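### 4.2 Laying out the switch parts

Push-button stations are a lovely thing to study on a bench. The parts are small and brightly coloured, and each one has an obvious home. We were keen to see how people at our two sites set out their parts before putting a station together, and the answers were far more varied than we had hoped for!
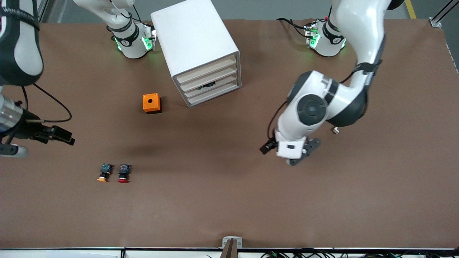 Table space came up in nearly every session. Most of our 12 layouts kept the parts close to one edge and left the middle free. A broad brown top like the one in Figure 2 gives plenty of bare surface for that, even with cables lying across part of it. Crowded layouts took longer to read — and were less fun to work with.

**Figure 2.** The work table, and switches set side by side near an orange enclosure box.

The paired layout was our favourite, with the buttons lying next to each other and their caps pointing the same way.

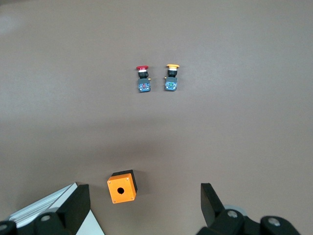 *Endstead, December*

Red and yellow caps were easy to tell apart at a glance, so nine of the layouts used colour as the first guide. The contact blocks carry small coloured details too, which we return to in Section 5.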